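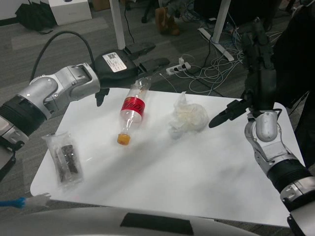
Menow 4 is out, and the team at Ziltville would like everyone who has waited so patiently for it to know that the long-promised planner is in there at last, switched on by default and a good deal calmer than the one it replaces.

For anyone who has come to the project lately, Menow is the free software that decides what a two-armed robot should do next when it is faced with a table of odds and ends. It takes what the cameras report, works out which things can be picked up and by which hand, and then plans a path for both arms so that they don't get in each other's way. The old version did all this in one go, start to finish, and if a bottle rolled a little while the plan was being carried out, the whole lot had to be thrown away and worked out afresh. It was quite a wait, as those of us who used it will fondly (or not so fondly) remember.

The new planner keeps the parts of the plan that still hold and mends only the bit that has gone wrong. Catríona Duggan, who has led the work since the spring before last, told us the idea came from watching her mother reorganise a Christmas dinner when the oven failed. "She didn't start again from the soup," she said. "She just moved the potatoes." In the team's own tests, which ran to 400 table-clearing jobs, the typical pause after something shifted dropped from 34 seconds to 4, and we can imagine there was a cup of tea raised to that.

There is good news too for people whose robots have a different sort of hand on each arm. Until now you had to describe the pair in one long settings file, and a slip anywhere in it would stop the program from starting. Each hand now has a little file of its own, and the planner weighs up which of the two is better suited to an object before it thinks about reach. Matvii Antoniuk wrote most of this part, and he has also redone the way the software guesses at soft and see-through things - plastic wrappers, tissues, clear bottles and so on - which the depth cameras have always been rather poor at. He is careful to say that it is still a guess. When the program is unsure it will now slow the arm down and look again from another angle, and you can set how unsure it has to be before it does so.

The release closes 72 reported faults, many of them sent in by the friendly crowd at Buenaventura, who have been running the test builds since April. Cargate users should hold off for the moment, as the connector for that system still needs the old planner and won't be ready until the next small update. Everyone else can upgrade in the usual way, though do please keep a copy of your old settings file first. The converter is good but it drops any comments you have written in, and some of you write lovely long ones.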